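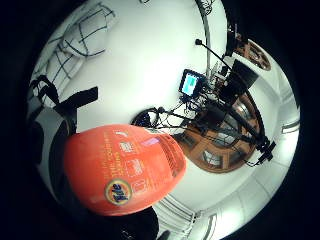 Getting a laundry kit down to one desk drawer

Clitow
I've moved into a one-room rental where the desk is also the folding table, the ironing board and wherever the detergent ends up. The machines are two floors down and cost $5 a load. I'm trying to work out what to keep up here and what to leave in the car. At the moment it's a bottle of Tide, a stack of cloths and a keyboard I have to shove back every time I fold something. How do the rest of you manage it?

Alley
Get the bottle off the desk first. Detergent dribbles down the side from the cap and you won't notice until your sleeve is stuck to it. Mine lives in an ice cream tub under the sink. I decant 700 mL into a smaller bottle with a screw lid and carry that down to the machines.

Kröger
Disagree on decanting. The label has the dose on it and the safety information. If you have kids visiting or a roommate who doesn't ask, you want it in the original bottle with the original cap. A tub underneath is fine.

Alley
I wrote on mine with a marker. Fair point about kids though.

Talha Tarar
The bottle's a small thing. The bigger trouble is a desk with electronics on it. I did my folding beside a hub and a pile of leads for two years and every towel came away with a cable attached. What fixed it for me was clipping all the cables along the back edge and keeping the front half clear, even if it meant a longer lead for the mouse. White desktops show every bit of lint as well, so wipe it before the clean stuff goes down.
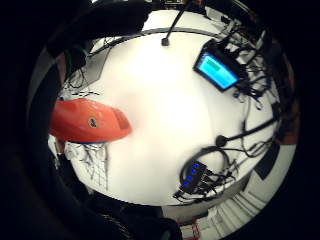 Muro says cable clips never stay stuck on a white laminate top and that a shoebox with a slot cut in the end does the same job for nothing. I tried that for a month and the box took up more room than the cables did. Your mileage may vary.

Clitow
I've got the shoebox already so I'll try that first. What about the cloths? I have striped ones and checked ones and they all end up in one heap.

Kröger
Sort by use. Checked for dishes, striped for drying hands, dark ones for the floor. Wash the dark ones on their own the first few times or the white ones go grey.

Muro
I'd say seven cloths is plenty for one person and the rest can go in the car. Fold them in thirds and stand them on edge in the drawer so you can see what's there.

Alley
Thirds is too fat for a shallow drawer. Roll them.

Muro
Rolled ones come undone as soon as you open the drawer.

Talha Tarar
Both work. Depends on the drawer. Mine is shallow and I fold in quarters, with the pattern facing up.

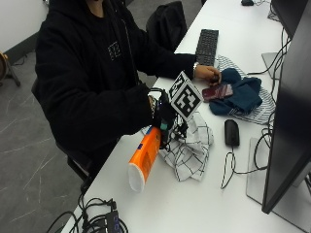
Cloths, phone and the orange container, all on the one desk.

Kröger
I'd still put a tray under anything with liquid in it if there's a keyboard that close. A baking tray from the op shop will do.

Clitow
Good idea, there's one in the oven I never use. Leaving the detergent in its own bottle for now. Will measure the drawer tonight and see whether quarters fit.

Alley
Measure it with the drawer shut as well – mine has a lip at the back that catches anything tall.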